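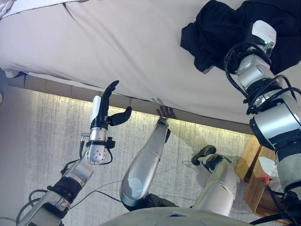 本页最后修改：11/19/19

自遮挡掩膜、接触标志和时间戳：床边任务的软件笔记

上一篇写完 Urkside 的关节层以后，有人来信问上层是怎么接的。正好最近一直在改床边取布这个任务，把几处改动一起记下来。代码还在变，参数以仓库里的为准。

先说结构。控制器 Urkside 跑在实时核上，周期 500 Hz，只认关节目标、力矩上限和一张接触表。规划器 Tirinari 跑在普通进程里，输出末端轨迹和一组“允许接触”的声明。感知部分没有名字，是一堆节点，里面最老的一个还是 Anatole Gautier 写的。日志统一进 Panasiuk，格式是分块的二进制，带索引，可以按时间戳随机读。

一、头部视角里的自遮挡

头部相机往下看床边的时候，画面里很大一部分是机器人自己：两条手臂、两条腿，底部还有躯干上沿。深度图直接喂给占据栅格，结果就是栅格里长出一圈贴身的“障碍物”，Tirinari 一规划就报起始状态碰撞。

常规做法是用 URDF 加当前关节角渲染一张掩膜，把落在自身几何上的像素去掉。刚体部分没有问题。麻烦的是线缆。右臂上段和手腕绕着一束黑色线缆，左臂那边也有几根松的往下垂，模型里都没有。它们随姿态变形，位置没法从关节角算出来。

试过的办法有两种。第一种是给渲染掩膜做膨胀。膨胀核小了盖不住线，大了会把夹爪周围的布一起吃掉，而我们要看的恰好是夹爪周围的布。第二种是按连杆分别设膨胀半径，上臂和前臂大一些，腕部以下设为零，再用一个小的分割网络补线缆。现在用的是第二种。分割网络的训练数据取自 Panasiuk 里的 1719 帧，Inês Carvalho 标的，标注规范写在 Jurnaldale 的 wiki 上（Jurnaldale 是我们内部的文档站，外面访问不了，抱歉）。

黑布加黑线缆是最难的组合。右侧夹爪压进黑色布料以后，布的褶皱和线缆在灰度上几乎分不开，深度在这种表面上又稀疏。网络在这里的输出不稳定，帧与帧之间跳。我加了一个时间上的投票，窗口取得很短，代价是线缆快速摆动时掩膜会滞后。目前可以接受，占据栅格本来就有衰减项。

另外一个容易漏的点：掩膜要用曝光时刻的关节角去渲染，不能用收到图像时的关节角。这个放到第三节一起说。

二、脚与床沿的接触

手臂伸过床面去够布，重心前移，脚就会靠到床的底座上。早期版本里，Tirinari 把床的底座当成普通障碍物，脚一碰上去，安全层触发急停。Urkside 这边看到的则是一个没有声明过的外力，平衡控制器会往后补偿，上身跟着退，末端误差变大。两个模块各自都按规格工作，合起来任务做不完。

改动是把接触表从布尔量改成带状态的条目。每条包括连杆名、环境几何的标识、法向、力上限，还有一个状态字段：禁止、允许、已建立、正在解除。规划器在下发轨迹时附带表项，控制器按脚踝六维力的读数更新状态，写回共享内存。状态只能由控制器推进，规划器只能申请。之前有一版两边都能写，出过竞争，查了很久。

法向的估计不够好。床的底座是一段一段的面板拼起来的，下沿与地面相接的地方还有一条灯带。灯带的暖光让那一条边附近的图像对比度很高，平面拟合时边缘点权重偏大，法向会被带歪。我的处理是拟合前先按亮度梯度剔一遍点，再用 RANSAC。剔除阈值是手调的，换房间要重调。Deolinda Correia 认为应该直接用力信号在线修正法向，视觉只给初值。道理上她是对的，我还没写。

解除接触也有讲究。脚从面板上离开之前，力要先降到阈值以下，再进入“正在解除”，随后才允许抬脚。跳过中间状态直接抬，质心参考会有一个台阶。这个台阶在仿真里看不见，仿真的接触太软。

三、腕部相机的时间戳

腕部相机装在手边上，主要用来判断指尖和布的相对位置。手一动，背景就糊。指尖和掌面与相机相对固定，成像还算清楚，这一点反倒给了一个可用的参照。
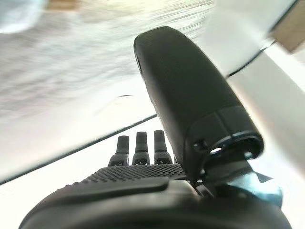

腕部相机画面：拇指、三个指尖与带凸点的掌面，背景有运动模糊

最初的管线对每一帧都跑布料边缘检测，糊的帧也跑。检测器在糊的帧上会给出置信度很高的假边缘，方向和拖影的方向一致，伺服环把它当真，手就开始沿着拖影方向小幅来回。Zulmira Peixoto 在回放里先注意到输出方向和手速方向相关，之后的事就简单了。

现在的做法是先算两块区域的清晰度：一块固定在指尖附近，一块取背景。指尖清楚、背景糊，判为手在动，这一帧不进边缘检测，伺服环保持上一次的有效目标，同时把增益降下来。两块都糊，多半是对焦或者镜头脏，报警。两块都清楚才进检测。区域掩膜和第一节共用同一套渲染代码，只是相机外参不同，手指关节角也要读进来。拇指在画面里占的面积很大，一开一合差别明显，用固定掩膜不行。

掌面的凸点阵列也会骗人。密集的规则纹理在清晰度指标上得分很高，把它包进指尖区域以后，指尖区永远判为“清楚”。我把掌面整个排除在外了。

然后是时间戳。相机驱动给的时间是传输完成的时刻，和曝光中点之间差 14 毫秒，这个值在固定曝光下很稳定，拿闪光和编码器对过。原来的代码没有扣这段时间，慢速时看不出来，手速一高，渲染掩膜就和实际的手错开一条边，错开的部分被当成布。改法是驱动层统一换算成曝光中点，下游一律不再自己补。以前至少有两个节点各补各的，其中一个补反了符号。

顺带把自动曝光关了。床垫是白的，布是黑的，手从一边移到另一边时曝光时间来回变，曝光中点也跟着变。固定曝光以后黑布偏暗，边缘检测的召回率掉了一点，但时间是可信的。我宁可要后者。

四、回放工具

以上这些问题基本都是在回放里找到的，所以把工具也提一下。Panasiuk 的 replay 命令加了两个选项。

--align exposure：按曝光中点对齐所有流，旧日志没有这个字段时会按驱动版本查表换算，查不到就报错退出，不猜。

--contacts：在时间轴上画接触表的状态变化，可以和力曲线叠着看。

Kane Tamihana 在做一个把头部和腕部画面并排放的查看器，能拖时间轴，能叠加掩膜。分支已经可以编译，内存占用偏高，长日志会卡。等他合并以后我再把用法补到这里。

五、没解决的

线缆的几何仍然不在碰撞模型里，掩膜只解决了“看错”，没解决“挂住”。现在靠给上臂加保守的碰撞胶囊顶着，可达空间因此小了一截。

左右末端形式不同，一边是夹爪，一边是多指手，Tirinari 里抓取候选的打分函数却是同一个。对多指手来说，拇指外展角应该进代价项。五月份写过一版，没有通过回归测试，还在分支里放着。

接触表的状态机没有超时。控制器如果卡在“正在解除”，规划器会一直等。下一次提交先补这个。

参数文件里 foot_contact 那一段，旧的 enable 字段已经废弃，加载时会打印警告。还在用旧配置的，把它删掉，换成 initial_state。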